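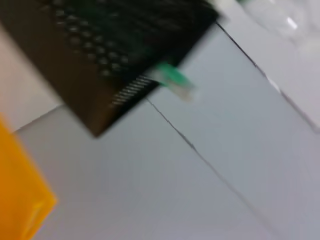
The kettle went first. It was a Viler, cream, bought with my first proper wage, and one morning in November it clicked off before the water had even started to grumble. I clicked it back on. It clicked off again. I did what I had always done with a poorly appliance, which was to say a rude word and look up the price of a new one.

Forty quid! For a kettle! I closed the laptop, made tea in a saucepan like a student and went to work in a mood.

I'd like to tell you that I then had some sort of green awakening, but I was skint and cross, and my sister had been going on for months about the mending evenings in the old Tarilel carpet shop on our high street. You take your broken thing along, you sit next to someone who knows a bit more than you do, and the pair of you have a poke at it. There's a tin for donations and a plate of biscuits that empties very fast. I went along with the kettle in a carrier bag, feeling as if I was taking a cat to the vet.

It was scale. Just scale, and a bent bit of metal in the base that wanted nudging back with a small screwdriver. The whole job took less time than it had taken me to find somewhere to park. I was so pleased with myself that I rang my mum from the car.

Well, you can guess how it went after that. I became unbearable. I went round the house looking for things that were broken, and goodness me, there were plenty of them. There was the bedside lamp that only worked if you leaned on it. There was a Dobson radio that had belonged to my grandad and had been sitting on top of the wardrobe, silent, for as long as I've had a wardrobe. There was the toaster, the hairdryer, the doorbell (we'd had a note on the door saying PLEASE KNOCK for so long that the ink had faded and I'd had to write it out again).

Some of it I fixed. The lamp was a loose wire. The doorbell was a flat battery, and I'm not going to say any more about that.

Some of it I very much didn't. The toaster is a case in point. It's an Allex, and the screws on the bottom have a funny little three-sided head that doesn't fit any screwdriver a normal person owns. I sent off for the right one. When I finally got the cover off, I found the part I needed was riveted in place, so you'd have to drill it out, and then you'd need a new part, and nobody sells the part. I sat on the kitchen floor with crumbs in my socks and felt properly angry with a toaster.

This is where I get on my soapbox, so do skip ahead if you like. My gran had a mixer that came with a booklet, and at the back of the booklet was a drawing of the mixer in bits, with every bit numbered, and an address you could write to for spares. It didn't seem remarkable to her. My toaster came with a leaflet in 45 languages telling me not to put it in the bath.

I do understand why. Things are cheaper than they were, and glue is quicker than screws. I also know that plenty of people have neither the evening to spare nor the eyesight for it, and I've no wish to make anyone feel bad about chucking out a hairdryer. I chucked out mine! It smelled of burning and I was frightened of it.

But I do shop differently now. I turn things upside down in the shop, to the embarrassment of my children, and look for screws. I ask whether you can buy a new lid, or a new lead. Mostly I get a blank stare, but the chap in the hardware shop had a think and went off into the back, and he came out with a box of seals that fitted my pressure cooker, so it's always worth asking.

If you fancy having a go yourself, start with something that plugs into nothing. A drawer runner, say, or a coat zip. Take a photo each time you undo something, and put the screws in an egg box in the order they came out. Leave microwaves alone, full stop, they can hurt you even when they're unplugged.

The radio took 3 visits and almost two packets of biscuits. It only gets one station, and that one plays brass bands. I have it on while I do the washing up. The toaster is still in the cupboard under the stairs, in a bag with its screws, and I haven't forgiven it.

40 shares
2 comments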